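How Our Robotics Club Teaches a Robot to Tidy Up
A guide for younger pupils at Iddale School

Pupils in the junior classes often ask what takes place at Robotics Club. This page explains the club's present project, which is called the Sorting Project. It is intended for readers aged eight and over, and any word that may be new is explained where it first appears.

What is the project?

The club is preparing for the Skedton Schools Robotics Day, which is held every December. Each team must show a robot doing a useful job that people do at home. Our team has chosen tidying away jewellery. Bracelets and bangles are small, they come in many shapes, and some of them bend when they are lifted. A job that takes a person a few seconds can be very hard for a robot.

The project is led by Ms Delacroix, who teaches design and technology. Radka Georgiou and Todor Radulović are the team captains this year.

How does a robot learn?

A robot does not know what a bracelet is. It has to be given many examples. An example is a short recording of a person doing the job properly, from beginning to end. The computer studies the recordings and looks for what they have in common - where the fingers go, when they close and when they open again.

To make the recordings, pupils use a gripper. A gripper is a tool with two fingers that can pinch an object between them. Our pupils hold it by hand and move it just as they would like a robot to move. A small camera on the gripper records the work.
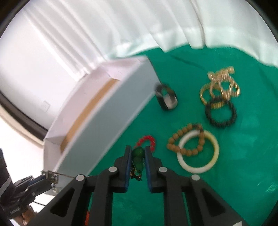
Picking up is the first skill that members practise. The fingers must be on either side of the object before they begin to close, and they should close slowly. A pupil who squeezes too soon will push the object across the table. The green pendant is a good piece for beginners, as it can be held upright between the two blue pads, with one pad pressing on each side. Chains are harder. They hang down in loops when they are lifted and may catch on whatever is lying next to them, so new members leave the gold ones until later.

Why is there a cloth on the table?

The cloth gives the gripper a soft surface to touch. On a hard table, beads roll away and the tips of the fingers knock against the top. Members do not need to smooth out every wrinkle. Cloths in people's homes have creases too, and the robot should be able to manage them.

The long box is the place where each piece is to be put. It stays at the side of the cloth and its top is left open.

What makes a good recording?

Anong Srisuk, who looks after the club's recordings, has written these rules for new members:

Begin with the fingers wide open.
Move one piece at a time.
Keep your free hand away from the cloth.
If you drop a piece, carry on and pick it up again.
Tell your partner when you have finished.

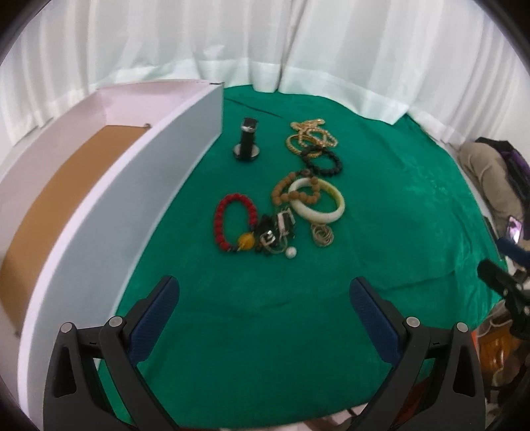

The fourth rule surprises many pupils. A dropped bracelet is not a failure, and the recording should not be thrown away. A robot will drop things as well, and it needs examples of how to put the matter right.

The pieces are also moved about between turns. If the red beads were always in the same spot, the computer might learn the spot and take no notice of the beads. The club hopes to have 2000 recordings before the team goes to Skedton.

May I take part?

Pupils may join the Sorting Project from Year 5. Younger pupils are welcome to watch, provided that they stand behind the person holding the gripper and do not lean on the table. Please ask your class teacher for a visitor's slip and hand it to Ms Delacroix when you arrive.

Words to remember

Gripper: a tool with fingers for holding things.
Example: a recording of a job being done.
Pad: the part of the finger that touches the object.

Page last checked on Wednesday, August 17, 2022.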